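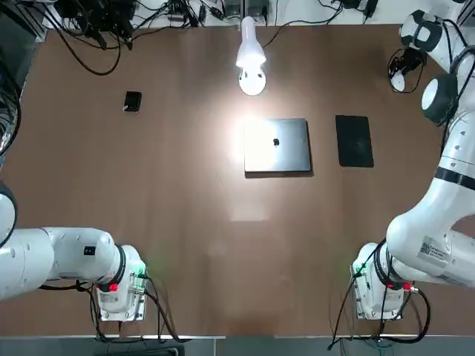 Zandau Adds Desk Clearing Guidance to Its Workplace Line

ADGATE, June. Zandau, a supplier of office furniture and task lighting, has published a desk clearing procedure for shared workstations. The procedure covers wide wooden tabletops used by more than one person per day and applies to portable computers, tablets, small personal items and corded table lamps. It was prepared by Hina Rizvi and Tariq Rind of the company's Fulinora product group.

The procedure has 3 stages. Personal items such as wallets and small cases are removed first. Laptops are closed and tablets are laid flat, with clear surface left between the two. The lamp is handled last, so that the work area stays lit until the other items are off the table.
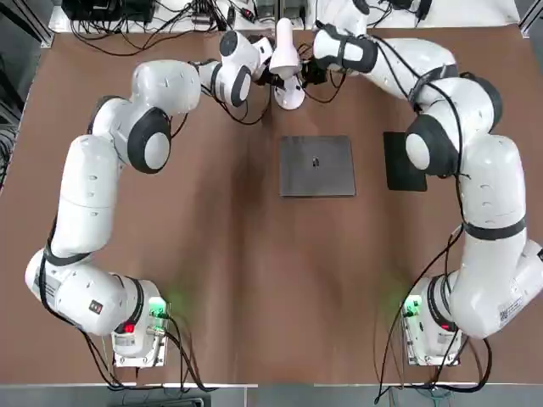

Lamps are to be lifted clear of the surface and never dragged. Sliding a base across finished wood leaves fine marks that build up over repeated moves. The cable should be free along its full length before the lamp is raised.

"Most surface wear we see on returned tops is within reach of the lamp," said Gordon Bouchard, head of surfaces at Zandau. "The lift instruction addresses that directly."

The guidance was reviewed at the Dogar site, where 200 shared desks are in daily use. Printed cards are supplied in packs of 115 and can be ordered with any Fulinora table or separately. Existing customers may request a replacement card for each desk at no charge.

Press contact: Tanveer Marwat, Zandau, Adgate office.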